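How Do You Teach a Robot to Make a Bed?

Hi! My name is Dennis Rowbotham, and I have a funny job. I go to work in the morning, I make a bed, I mess it up, and then I make it again. I do this until lunch. (After lunch I do it some more.)

I'm not a hotel cleaner. I'm a robot teacher! The robot I teach is called Cropper, and it has two long arms with a gripper at the end of each one. Grippers are a bit like your finger and thumb when you pinch something.

Why can't you just tell it what to do?

You might think I could type "make the bed" into a computer and go get a snack. I wish! Think about how you would explain making a bed to somebody who had never seen one. Pick up the sheet. OK, which part? How hard do you squeeze? What if the corner is hiding under the rest of it? You would run out of breath before you got to the pillow.

Some robots have easier jobs. If a robot moves the same metal box from the same shelf all day, you can give it a list of steps and it will be fine. A sheet is much trickier. Drop it twice and it lands in two different shapes. Try it at home with a towel!

So we show Cropper what to do. Lots and lots of times.

What is an example?

When you learned to catch a ball, you probably didn't read a book about it. Someone threw you the ball, you missed, they threw it again, and bit by bit your hands figured it out. Cropper learns from practice too, but first it needs examples to copy.

One example is one try at the job from start to finish. While I guide the arms, a computer saves what the camera sees and how each joint moves. A joint is a place where the arm bends, like your elbow. The computer also saves when the grippers open and close.

Later, a program called Pollov looks through all the examples and hunts for patterns. It might find that when the sheet looks like this, the arm usually goes over there. People call that program a learning system. It doesn't get bored, and I'm a little jealous of that.

How many do you need?

More than you'd think! For our first bed job I recorded 100 examples, and Cropper still grabbed the pillow when it was supposed to grab the sheet. Now we have 402. I keep a tally on the wall, and my goal for November is 80 more.

They can't all be the same, either. If I always started with the sheet in a neat pile, Cropper would only know about neat piles. So I change things. I toss the sheet on the left, then on the right. I bunch it up. I turn the pillow a little. You should see me throwing laundry around – it's my favorite part of the day.

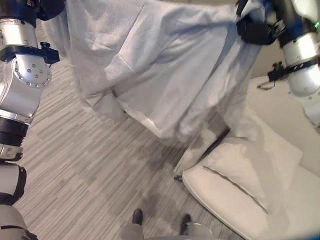 Big sheet, long arms! The gripper on the right is holding a bunched-up corner, and the pillow is on the bed.

See all those folds? Each one can hide an edge or make a shadow, and Cropper has to learn that it's still the same sheet underneath.

What about mistakes?

I make plenty. Sometimes I lose my grip and the whole thing slides onto the carpet. If I pick it up and carry on, we often keep that example, and we put a note on it. A robot needs to know what to do when things go wrong! But if I forget to press the record button, that one is gone, and I have to do it all over again. Grrr.

Try it yourself

You need a friend and a small blanket. Your friend is the robot and can only pinch with finger and thumb. Don't say a word! Fold the blanket in half while your friend watches, then mess it up and let your friend copy you. Now drop the blanket in a new shape and have another go. Did your friend need to see it again?

When you're done, swap places, and this time you get to be the robot.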